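Betreff: Re: [Sauerteig-Liste] Roggen vom Vorjahr, Teig läuft breit
Von: Backstube Wokau

Hallo in die Runde,

am Mittwoch kam diese Frage über die Liste:

> Ich backe seit dem Herbst mit dem Roggen aus Brurholm und bekomme
> keinen Stand mehr ins Brot. Der Teig geht schön auf, aber sobald er
> aus dem Korb kommt, läuft er breit wie ein Kuhfladen. Die Krume
> klebt am Messer. Ofen und Rezept sind dieselben wie immer. Liegt
> das am Mehl oder an meinem Sauer? Fallzahl laut Sack: 249.

Was für eine schöne Frage, ich habe mich gleich in die Küche gestellt! 249 ist für Roggen völlig in Ordnung, am Auswuchs liegt es also eher nicht. Ich tippe auf den Sauer. Wie warm führst du ihn? Bei mir stand er im Winter eine Zeit lang auf der Fensterbank, und da passierte genau das: Trieb war da, Säure fehlte, und ohne Säure bauen die Enzyme im Roggen dir die Stärke ab, während das Brot noch im Ofen steht. Daher auch die klebrige Krume.

Probier mal, 40 Prozent des Roggenmehls zu versäuern, über Nacht, und such dir dafür eine wirklich warme Ecke (bei mir der Backofen, nur mit eingeschalteter Lampe). Und dann schmecken! Der Sauer darf ruhig deutlich im Mund ziehen. Wenn er nur mild und ein bisschen nach Joghurt schmeckt, gib ihm noch 2 Stunden.

Beim Wasser würde ich etwas zurückgehen. Der Roggen aus Brurholm ist feiner gemahlen als der aus Udton, den viele hier vorher hatten, und nimmt anfangs viel auf, lässt dann aber nach. Ich habe beide nebeneinander verbacken, gleiches Rezept, gleiche Form, und der aus Udton stand merklich höher. Geschmacklich gewinnt für mich trotzdem Brurholm - so malzig, herrlich mit Butter und Salz.

Noch etwas zur Stückgare: lieber knapp. Wenn das Mehl auf der Oberfläche feine Risse zeigt, rein damit, auch wenn es sich zu früh anfühlt. Ich habe sieben Brote gebraucht, bis ich mich das getraut habe.

Wer hat eigentlich schon die Gough-Mischung mit Dinkelanteil probiert? Ich bin sehr neugierig, ob die freigeschoben hält.

Ein Wort noch zum Kneten, weil es im letzten Faden darum ging: Roggen will nur gemischt werden, dafür reicht ein Holzlöffel und ein kräftiger Unterarm. Eine große Maschine braucht dafür kein Mensch. Mischen, bis kein trockenes Mehl mehr zu sehen ist, abdecken, ruhen lassen, fertig. Und berichtet bitte, wie es geworden ist, gern mit Anschnitt!

Viele Grüße aus Wokau

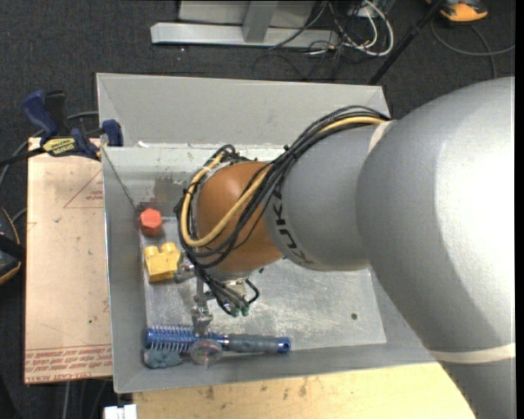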